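Home | Science | Work | Features | Subscribe

The teaching shift

Last updated: October 18, 2019

14 comments | 186 shares

Cameron Sutcliffe has opened the same refrigerator 600 times since March. He keeps the tally in pencil on a sheet taped inside a closet door, and he expects to need a second sheet before winter.

Sutcliffe works for Mornska, a small company in Pambridge that teaches robots to do housework. His job title is operator. He stands at a bench and holds a pair of handles, one for each of the robot's arms. When he moves a handle, the arm on that side moves with it. When he squeezes, the gripper closes. The computer records every motion along with what the cameras see, and later a program studies the recordings and tries to do the same job without him.

"I used to drive a forklift," he said. "People think this must be completely different. You're still looking at a thing and thinking about where your forks are."

The idea of showing a robot what to do is an old one. Factory workers have guided paint sprayers and welding arms through their paths for decades, and the machine then repeats the path exactly. That works when the car door is always in the same place. It does not work in a kitchen, where the milk is on a different shelf every morning and somebody has left a bag on the floor.

So Mornska collects variety. Kirsty Cartwright runs the sessions and writes the day's list, which she hands out on paper. A list might call for the same bottle to be put away from the left, from the right, and after being dropped. She moves things between takes and doesn't tell the operators what she has moved.

"If they know, they get smooth," Cartwright said. "I don't want smooth. I want them to reach, see it's wrong, and fix it."

The fixing matters more than visitors expect. In the first months the team threw out any recording with a mistake in it. The robot that learned from those did well until something slipped, and then it had no idea what to do. It would hold its gripper in the air over a fallen carton and wait. Cartwright now keeps the fumbles as long as the operator recovers. The company has 2,000 recordings it considers usable, and she puts a mark next to the ones with a good recovery.

Operators work in short turns, then trade places with whoever has been resetting the room. The handles weigh very little, but holding your arms out in front of you gets tiring, and tired operators cut corners. Sutcliffe's trouble spot is his right shoulder. Rocío Sepúlveda, who came to Mornska from a job repairing sewing machines, complains more about her eyes.

Sepúlveda is generally thought to have the best hands in the building. I watched her slide one finger of a gripper behind the lip of a drawer and ease it open with hardly a sound. Then she let me try. I pushed the drawer shut, pushed it some more, and bumped the counter. The handles give no sense of weight or resistance. You have to judge by eye how hard you are pressing, and I was judging badly.

"Everybody leans on it," she said. "Stop before you think you should."

Refrigerators are harder than drawers. The door has to be swung clear, and then one arm needs to stay out of its way while the other goes in low, over the front edge of the compartment. A bag of snacks is worse than a bottle, in Sepúlveda's view, as it crumples and changes shape when you pinch it.
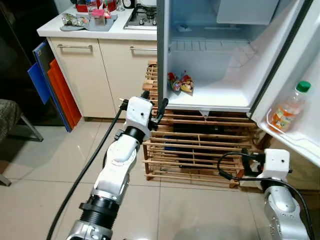

Small refrigerators bring their own problems. Everything happens close to the floor, and an arm that has plenty of room at counter height can run short of it down there. Sutcliffe likes to park the arm he isn't using before he starts. Sepúlveda keeps both moving and says parking wastes time. Cartwright has asked them not to settle it, so that the recordings include both ways.

There is disagreement about how far all this can go. Eftychia Tzanetos, an engineer who left Mornska for a competitor, Flilitz, thinks hand teaching is too slow and that most practice should happen in simulation. "You can't hire enough people to open enough doors," she said. Titilayo Akinola, who leads the learning group at Mornska, agrees that it is slow. She has tried simulated kitchens and found that the simulated bags didn't behave much like bags.

Akinola's next step is a set of sessions in a rented apartment building called Te Moana, across the river, where each unit has a different kitchen. She wants operators who have never seen the rooms. Sutcliffe has put his name down. Sepúlveda is still deciding, and has asked whether the counters are any higher over there.

Share | Save | Comments (14)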